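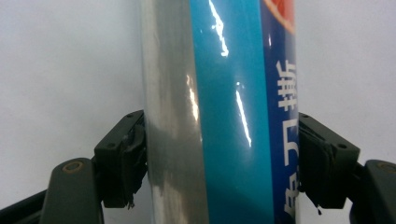 Friday, late

Second read of the grasp handling guide tonight, the one that came down from the Koller office with "Good Practice" on the cover and a revision number that has already gone up twice. I promised myself I'd write down what I think before the meeting in Rimcombe so I don't end up nodding along.

Section 6 is the part that bugs me. It says an object shall be held "securely and without risk of damage." Fine. Who checks? With what? A can gripped from both sides below its middle will look secure to almost anyone standing there. I've looked at a lot of them this month and I couldn't tell you from looking which ones had too much squeeze on them. The guide wants a yes or a no in a box. I put yes. I don't like that I put yes.

The shiny ones are the worst for paperwork. Silver on one side, glossy teal wrap on the other, glare running down the middle in streaks, and the form wants "surface condition of object: clean / marked / damaged." There are darker smudges on the bare metal side of the one I was working through this afternoon. Marks? Reflections? I went back and forth and then wrote "see note," and there is no field for notes. So it'll come back to me.

Also the bit about labels. Operators are supposed to record the product name "as printed." On a round can you get a strip of it before the curve takes the rest. I got three characters down a dark blue strip, the last one only partly showing, and a sliver of an orange-red logo. I'm not typing a guess into a field called "as printed." Left it blank. The Ileo people say blanks fail the import. Then they should fix the import.

What I'd call a real rule is the pad inspection, and it's two lines long on page 24, after all the pages about posture and signage. "Inspect contact surfaces at regular intervals." What's regular? Every shift, every week, when somebody feels like it? The pads I had in front of me today are black rubber and both of them are ragged along the bottom edge. The one on the label side has a little torn flap hanging down. By the guide that's acceptable, or it isn't, depending on how you read "serviceable," which is used four times and never defined. I looked in the glossary. It has "workpiece" and "stakeholder" in it.

I asked in the group thread whether a torn pad counts as a stop. Got back three thumbs up, which could mean anything. Then a long message about how the Kevness site runs pads until they slip and has had no complaints. Maybe so. "No complaints" isn't a standard. If a pad grips differently at the end of its life than it did at the start, then every run we log in between is a slightly different run, and we're writing them all down as the same. I said that. No reply yet.

To be fair to it (I'm trying) the section on backgrounds is decent. Plain wall, even light, nothing else in view. Easy to follow and easy to check, and it does make going through the recordings quicker. I had no argument with that part today. It's funny how the rules that work are the ones where you can just look and see if you did it.

The rest leans on the score. Rimcombe is very proud of the score. We got 99 last audit and there was cake. I went through what the audit looked at: forms present, forms signed, forms dated, sign on the door. Not one line asks to see a pad. You could hang a finger off by a single screw and get your cake.

So, for the meeting, if they let me talk:

- Put an actual interval on pad checks. I'd say every 20 runs to begin with, and change it once we know something.
- A picture of a good pad and a picture of a bad one, printed, stuck up where the work happens.
- Let "partly readable" be an answer for labels.
- Drop the "securely" box or say how to test it — a weight, a tilt, a count of seconds, I don't care which.
- A notes field. I can't believe I have to ask for this.

I expect to get the first one as "under consideration" and the last one as "next revision." The picture idea will get assigned to me.

One more thing, and then bed. The guide says operators should "use judgment where the standard is silent." It's silent on most of what I do all day. I don't mind using judgment, but then don't send me a form afterward with two boxes on it and ask me to swear I followed the rule.

Need to order pads Monday. Check if Koller pays or if it comes out of ours again.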